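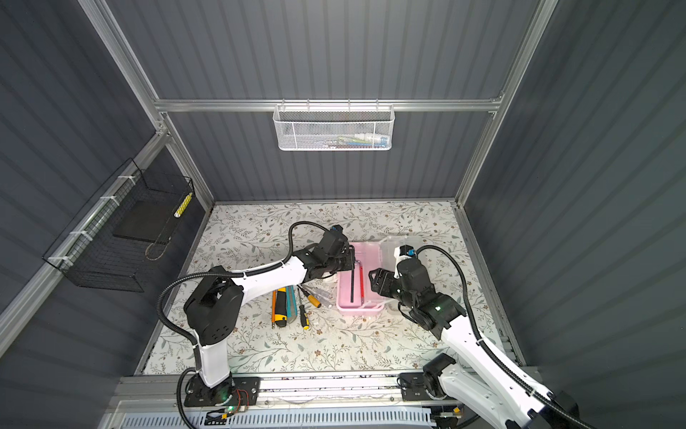

Tool tidying on the two-arm cell, leafy mat and all.

So the toolbox post I kept promising is finally here, and thank you to the three of you who emailed to ask whether I'd given up. I had not! I got sick, then Kelly Bastos got sick, then we lost a week to a power supply, and then it was suddenly December.

Quick catch-up if you're new. I work in a small lab where we teach pairs of robot arms to do chores by showing them. A person drives the arms through the job, we record everything (the joint positions, the video from the wrists, the video from the fixed camera), and then a network tries to learn "when it looks like this, move like that." The chore for this fall has been putting hand tools away in a box. Utility knives, screwdrivers, hex keys, the stuff that lives in everybody's kitchen drawer. We call the project Drosivness, which was a typo in a grant draft that Dirceu Rangel refused to let anybody fix.

The question I was handed back in October sounds kind of dull, but it has been eating my evenings. When you collect your demonstrations, should the person driving always do the job the clean way, or should you let them mess up and recover?

I was firmly on team clean. My thinking was that a network copies whatever you feed it, so why would you feed it fumbles? If Lindalva Prado drops a screwdriver and has to go back for it, that's a bad recording, you throw it out, you do it again. We'd been throwing them out for months. Lindalva is our best driver by a mile and even she was losing maybe one in five to some silly thing, and each time she'd sigh and hit the pedal that deletes the take. I can hear that pedal in my sleep.

The trouble with clean data shows up when the robot is on its own. It reaches for a knife and lands a little to the left of where Lindalva would have. No big deal, except now the wrist camera is showing it something it never saw in training, so its next move is a bit more wrong, and the one after that is worse, and before long it's pinching air with enormous confidence. This is an old, old problem in imitation learning and smart people have written about it for decades. I'm not claiming any discovery here. I just wanted to know how much it mattered for our setup, with our tools, and our budget of driver hours (small).

So we made two piles. Pile one was 300 clean recordings. Pile two was also 300, but there we asked the drivers to get into trouble on purpose in a good share of them: come in at a bad angle, grab a handle too near the end, bump the box, then fix it without stopping. 600 recordings between the two, all on the same mat with the same bunch of tools, though we shuffled where things started every time. Same network, same training time, same everything else that we could think of. Dirceu Quintana (yes, we have two Dirceus, yes, it is a problem on group email) wrote a little script that picked the starting layouts so none of us could cheat by laying out the easy ones.

I should say that fumbling on purpose is weirdly hard. Kelly was great at it right away. Lindalva was terrible. She'd line up a bad grasp and her hands would just correct it before it went wrong, years of habit I guess, and then she'd get annoyed with herself for doing well. I was good at it too, but in my case I don't think that was skill.

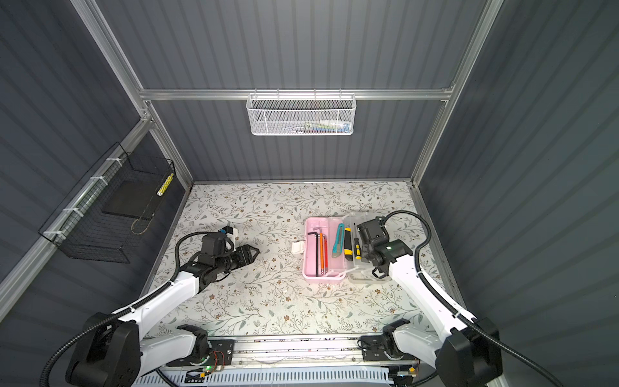
Then came test day, which was really four test days. We ran 161 trials in total, split between the two versions as evenly as an odd number lets you, and we scored a trial as good only if every tool we'd put out ended up inside the box with no human hands involved. Strict, I know. Killian Hervieu wanted to give half points for getting most of them in, and we argued about it over lunch for so long that my soup got a skin. We kept it strict.

The fumble version won. It wasn't even close on the long runs, where there were more tools to put away and so more chances for something to go a bit sideways. On the short runs, with just a tool or two, the two versions were near enough the same that I wouldn't bet my bike on the difference. That fits the story pretty well, since small errors need time to pile up. I'm keeping the full table for the write-up, partly because Killian will have my head if I post numbers before he has checked them, and partly because I want to redo one batch where the lights got changed halfway through by somebody (me).

What I liked best was watching the videos afterward. The clean version has this way of missing and then carrying on as if it hadn't missed. It'll close the gripper on nothing, lift, swing over to the box, open up, and go back for the next one, very pleased with itself. The fumble version misses too! Its first grab isn't any better, as far as I can tell. But it'll hang there a moment, back up a little, and try again from a slightly different spot. I yelled the first time I saw it do that. Killian came in from the hallway to see if I was hurt.

Some things it did not fix. Hex keys are still awful. They're thin and they lie flat, and if one sits against the wall of the box the fingers have nowhere to go. Both versions were bad at those and I don't think more fumbling will help; I think we need different fingertips. Kelly has been filing down a set on her own time and they look promising, in a homemade kind of way.

The other one is the two arms getting in each other's way over the box. People driving two arms at once tend to wait with one while the other finishes, without thinking about it. The network learns the waiting, sort of, but it's shaky on when the waiting should end. Every now and then both arms hold back for each other like two polite folks at a door, and it goes on until the time limit runs out. I cut a short clip of that one for the group and it has gotten more laughs than anything I've ever done on purpose.

I also can't tell you yet what the right mix is. We let our drivers fumble as much as they felt like in pile two, so some recordings are nearly all trouble and some hardly have any. My hunch is that there's such a thing as too much. A network that has seen a lot of bad approaches might start making bad approaches, right? I looked for signs of that and saw a few trials that made me squint, but not enough of them to say anything. That's the next experiment. Dirceu Quintana thinks we can get at it without recording anything new, just by labeling the recoveries in what we have and training on different amounts. Labeling means somebody sits and watches every one of those recordings. Guess who.

If you want to try this at your own lab, my one piece of advice is to stop deleting your failed takes. Just stop, today. You don't have to do anything with them yet. We went digging for our old ones and most were gone, all those months of Lindalva's drops and catches, and they'd have been perfect. We've now moved the delete pedal under the desk where it's a pain to reach.

A couple of people asked last time about the code. It'll go up with the write-up, and Dirceu Rangel is cleaning it, slowly, with a lot of muttering about my variable names. Also, to whoever asked whether I'd do the folding-towels thing again: no! Maybe in spring.

Next post will be the fingertips, if Kelly lets me show them before she's happy with them.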